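## Part 3: Swapping grippers and setting up the wrist camera

If you've followed the first two parts, you should have an arm that's bolted down, homed, and moving without any drama. Now comes my favorite bit, where we put fingers on it and find out which ones we like!

I've been going back and forth between two grippers, the Pladent (wide fingers that taper toward the tip) and the Marchand (thin, straight fingers, lighter overall). The steps are the same for both unless I say otherwise. Gwilym Morgan wrote the first version of this section and I've kept his order, mostly, but I moved the camera steps up after I'd done them the other way a few too many times.

### 3.1 Before you start

You'll need the hex key from the lid of the tool case, the short camera cable (the long one snags on the elbow), and whichever gripper you're trying first. I'd start with the Pladent. It's more forgiving.

**Caution:** Power the arm off at the controller, and wait for the brake to click before you touch the wrist. The stop button alone leaves the gripper line live.

### 3.2 Mounting the gripper

1. Park the arm in the service pose, with the wrist pointing straight down.
2. Line up the pin on the gripper with the notch in the wrist plate. There's only one way it goes on, and if you're pushing hard you haven't found it.
3. Start all the screws by hand before you tighten any of them.
4. Tighten in a cross pattern, a little at a time. Snug is plenty.
5. Plug in the gripper cable and leave a small loop at the wrist. Turn the last joint by hand, both ways, and make sure the loop doesn't pull tight.
6. Power up and pick the gripper from the list on the Jekov controller. It does not detect the change by itself - I keep hoping an update will fix that.

**Note:** If you skip step 6 when going from the Marchand to the Pladent, the controller will still think it has thin fingers, and it'll close much too fast. Yvette Dufour cracked a fingertip this way in February and has been very good about letting me use her as the warning.

### 3.3 Fitting the camera

1. Slide the camera bracket onto the rail at the wrist until it stops, then back it off 2 mm.
2. Tilt the camera so the fingertips are in view with the gripper closed. With the Pladent fingers you'll lose a lot of the picture to the finger itself, so try the outermost tilt position first.
3. Open the live view on the controller and run the gripper through a full open and close. Watch both ends of the travel. A view that looks fine with the fingers closed can be mostly finger once they open.
4. Lock the tilt screw, then run it again (mine likes to creep while I'm tightening it).
5. Save the position under a name that includes the gripper. "Test" is a bad name. I have five of them.

### 3.4 Exposure

This is where I lost most of an afternoon, so please learn from me. The camera ships on auto exposure, and with pale fingers close to the lens, auto has to juggle the finger, whatever's bright on the bench, and whatever's dark behind it. It can't please everyone.

1. Move the arm to a spot where you'll really be working. Setting exposure in the service pose is a waste of time.
2. Switch exposure to manual and start at 50.
3. Look at the lightest thing in view. If it's gone to flat white with no detail left, come down in steps of 5 until you can see its surface again.
4. Now check the dark side. Black, shiny, or crumpled stuff tends to turn into one lump, and you want to be able to pick out a fold or two.
5. If you can't get both, go with whichever one you plan to grab. 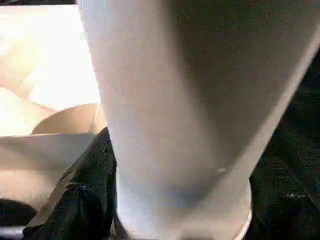 Once you've settled on a number, write it down next to the gripper name, and do the same again for the other gripper. Don't assume it carries over! The Marchand fingers take up much less of the view, so the camera ends up weighing things differently if you ever go back to auto, and I've needed a lower setting with them nearly every time.

**Note:** Room light matters more than I expected. If your bench is near a window, check the exposure again at 3 in the afternoon before you trust it.

### 3.5 Quick comparison run

Do this with each gripper, same objects, same spots on the bench:

- one rigid thing with a rounded top
- one soft thing that folds or crumples
- one small flat thing, if you're feeling brave

Run each pick at slow speed first, then at normal. Save the camera clip along with the controller log, and put both in the Hunard folder under the gripper's name. I like to jot down how the approach looked on the live view too - whether I could see the tips meet the object or was guessing from the motor current.

If the Pladent keeps hiding the object in the last bit of the approach, go back to 3.3 and change the tilt before you touch any speed settings. Then redo the exposure, sorry.

Part 4 covers grip force, and you'll want both saved camera positions handy for it.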